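20/04/2022

What a good day! I slept badly, got up before the alarm, and was in the Prallham lab by seven with a coffee I wasn't allowed to take past the door. Drank it in the corridor and read the new sample handling sheet on the wall, twice.
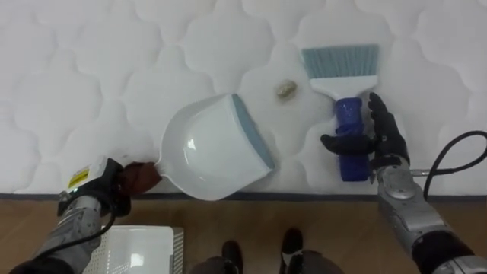
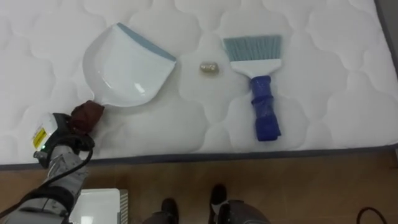

Morning: intake

The courier brought 39 cups from the Gernell clinic, which is a big batch for us. I did the whole intake myself for the first time! Check the seal, check the name and birth date against the form, read the temperature strip, scan, shelve. I had been dreading the temperature strips because the colors all look the same to me under the yellow lights by the sink, so I moved my tray over to the window bench and it was a different job altogether. I don't know why I spent two weeks squinting.

Four cups had to be set aside. One had a seal torn halfway, two had forms with no collection time, and the last had a birth date that didn't match (one digit, probably a slip of the pen, but you can't guess at these things when someone's job could hang on the result). I wrote up each one and phoned the clinic. The woman on the desk was so nice about it that I came off the phone grinning.

Everything else went into the locked fridge before nine. I signed the chain of custody log in my best handwriting and then spotted I had put the time in the initials column. One line through it, initials, correct entry next to it. No correction fluid, ever.

Screening

Then the part I love. We ran the first screen on the Stakuso analyzer, and I got to load the racks and do the control samples. The low control came out a touch high on the first go, so we stopped, changed the reagent pack and ran it again, and it sat right where it should. I find that so satisfying – you ask the machine a question you already know the answer to, and you don't go any further until it agrees with you.

I finally understand cutoffs properly too. A negative doesn't have to mean there is nothing in the cup. It can mean that whatever is there falls under the line we report at. And a positive on the screen is only a maybe until the second method confirms it. I must have read that in the manual five times and it only sank in today, standing there with a printout in my hand.

Afternoon

Quiet. Wiped down benches, restocked gloves (medium is low again, order more), and read around 112 pages of the Ekpo training binder, skimming the bits on hair samples, which we won't start until November. I'm looking forward to that a lot. Hair goes back months, where urine mostly gives you days, and there is a whole washing step first that I want to learn.

My feet hurt. Left at half past five, caught the early bus, had soup and toast. Need to remember tomorrow: ask about the late forms, bring the other shoes, and find out if I can sit in on the confirmation run.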